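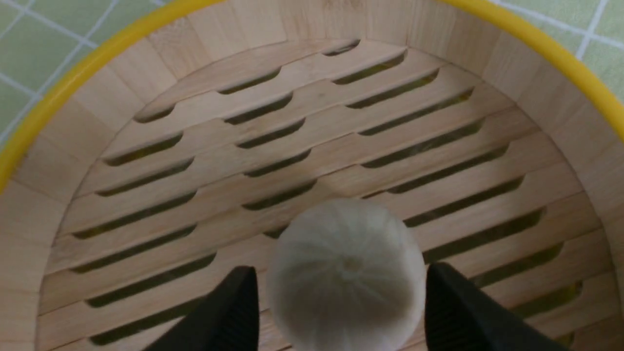
Is a bamboo steamer worth buying if you already own a pot with a metal insert? It depends on how often you'll steam anything, and for most people the answer is twice, then never.

That was the opening position of Tiziana Sartori, who tests kitchen goods for the Bimholm newsletter and has little patience with any of them. I had gone to her expecting at least some romance on the subject of bamboo. She gave me very little.

"People tell you the wood soaks up the steam so nothing drips on your buns," she said. "Fine. A dish towel under a metal lid does that too."

She has steamed with both since November and grants that the bamboo lid drips less. She won't grant that the food tastes better. The Gukeck catalog promises "a whisper of forest" in every dumpling. "I got a whisper of damp cupboard," Sartori said, "and that was after 8 minutes."

I asked about the slotted floor. She lines hers with cabbage leaves and thinks paper liners are a racket. Pendia sells them in boxes of 200, a quantity she called "a life sentence."

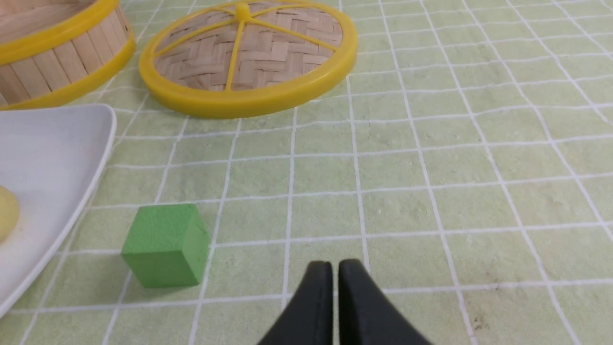 Hadgu disagreed by email, saying that paper liners are the only thing that keeps sticky rice from welding itself to the slats, and that anyone who recommends cabbage has never had to scrub one at midnight.

Sartori read this twice and shrugged. "So soak it. I've scrubbed plenty."

Plastic trim bothers her more. She doubts a rim does much for the cooking, and wants to know how it will look after a year over boiling water. Sellers seldom say. "They'll tell you it's durable. Durable compared to what?"
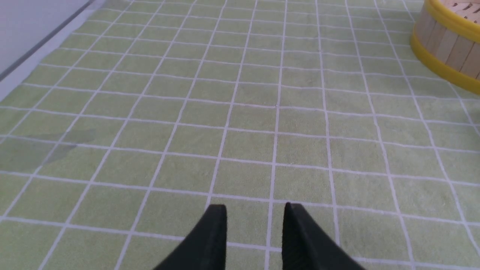 Drying is where she gets strict. The basket and the lid go on their sides, apart, overnight, and they don't get stacked until the next day. She has thrown out two that were put away too soon, and she doesn't believe the vinegar cure for mold.

Would she buy another? "If this one goes, I'll use the pot for a while," she said. "Then ask me."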